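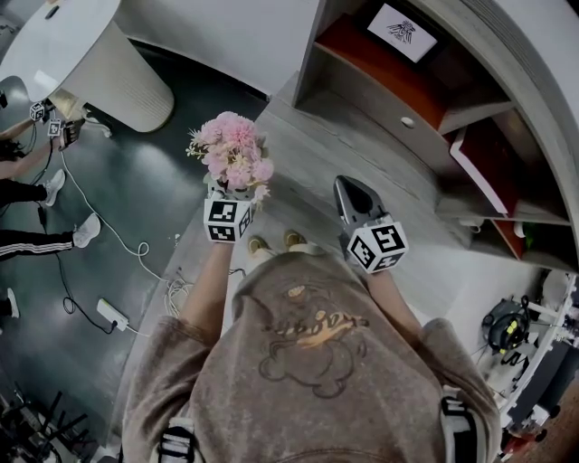
The Case for Keeping the Town Flower Market Downtown

August 28, 2021

The proposal to move the Plasby flower market from Borkon Square to the retail park on the ring road deserves a fuller hearing than it has received. The plan was put forward in July, with a short comment period and a longer list of promised savings. Residents are being asked to accept it as a matter of simple bookkeeping. It is a decision about what the center of a town is for.

The market has 53 licensed stalls. Most are small family businesses that sell cut flowers, bedding plants and, in the colder months, wreaths and artificial arrangements. Their rents are modest, and the square must be swept and drained at public expense. Supporters of the move are right to say that the market does not pay for itself in a narrow sense. The same could be said of the library, the public benches and the clock.

What the accounts leave out is the trade that the market brings to its neighbors. A shopper who comes downtown for a bunch of carnations will often stay for lunch, a haircut or a pair of shoes. The shops on Qureshi Street open early on market mornings for this reason. None of that income appears in the market's own ledger, and none of it will follow the stalls to the ring road.
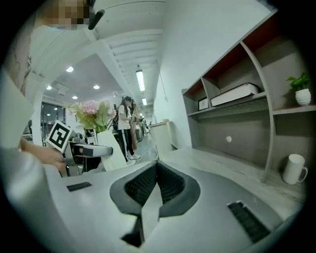
A light-colored top, a bare forearm and an outstretched hand at left.

Access is the second concern. The new site offers 205 parking spaces, a figure repeated often in the consultation papers. Those papers say very little about residents who do not drive. At present, 5 bus routes stop within a short walk of the square. The retail park is served by 2, and neither runs in the evening. Older residents, who are among the market's most regular customers, would bear the greater part of that loss.

It has been suggested that a covered hall would protect traders from the weather. Many traders would welcome better shelter, and this newspaper has supported that request in the past. Shelter can be provided where the market now stands. The awning scheme drawn up by Skevix was set aside on grounds of cost, yet no comparison with the cost of the move has been published. It should be, in full, before any vote is taken.

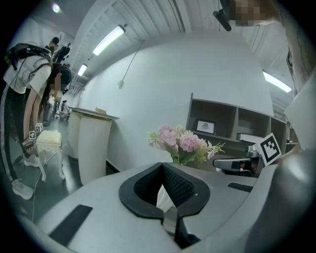
What Should Happen Next

The council should extend the comment period and hold at least one public meeting in the square itself, during market hours. Traders should be told plainly whether their present licenses will carry over. The traffic study, which is now said to be complete, should be released along with the awning estimates.

Should the council still favor the ring road after these steps, it will at least be able to state its reasons in public. Until then, the licenses in Borkon Square should be renewed on their current terms.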